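Progress Report to the Rokirden Fund
Project: Home Folding and Bedroom Care, Larkdale
Prepared by: Muchen Cai, project coordinator
Date: 14/08/2026

Dear colleagues,

With this report I inform you about the work done since April. The project helps families in Larkdale to keep the bedroom in order, with short practice at home on folding small cloths and clothing and on care of bedding. The practice is done on the family's own bed, because most homes we visit have no free table large enough.
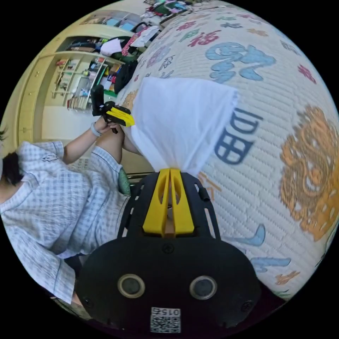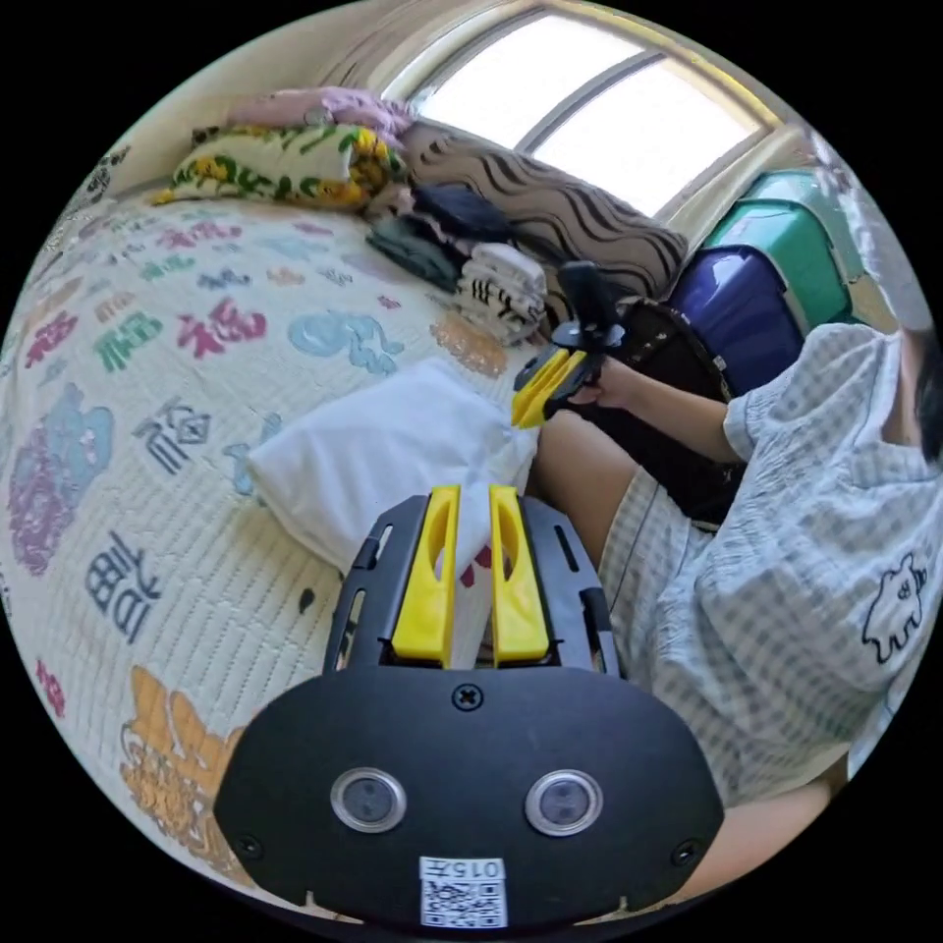

1. Work at home

The practice in both pictures is on a quilted bed surface with large colorful Chinese characters, and each one includes a white cloth. We begin with a small piece before we go to shirts and trousers. A small cloth is easy to take by one point, lift, and lay down again, and a mistake costs only a few seconds.

The order of the practice is now the same in every home. First the cloth is lifted and opened. Then it is laid flat and the corners are brought together. The finished pieces are put on one side of the bed, and the clothing comes after them.

In this period we completed 1,658 folding exercises. The plan was 1,773, so we are behind by a small part. The reason is that several families were traveling in the summer and asked us to move their visits. I expect to recover these visits before the next report.

2. What we learned about the bedding

A quilted surface is good for the work in one way: the cloth does not slide on it as it does on a smooth sheet. On the other side, the stitching makes the surface a little uneven, and a thin cloth takes the shape of it. We now ask participants to smooth the cloth two times before the first fold.

Bedding with a strong print gave us a different question. When the bed has many colors, a plain white piece is easy to find, but a colored sock or handkerchief can be lost on it. In the Akinola part of the town we tried a plain towel under the colored pieces. The participants liked this and we will keep it.

I also must correct one point from my last report. I wrote that all families prefer to fold into thirds. This was true only for the first group. The second group folds mostly in half and then in half again, and we accept both.

3. Budget

We have spent $2,414 in this period. The largest part went to home visits. The rest went to cloths, towels and the printed folding cards from Worska. The first cards were too small to read from the other side of a bed, so we ordered them again in a larger size. This was not in the plan, but it stays inside the line for materials.

4. Next period

We will add pillow covers and light blankets. For this we need two people at each visit, and I am now preparing the new schedule. We also wish to invite 40 more families, mainly from the Akinola part.

I ask for your agreement to move the unused travel money to the line for materials. If you agree, please send me a short written answer, and I will change the budget table.

With respect,
Muchen Cai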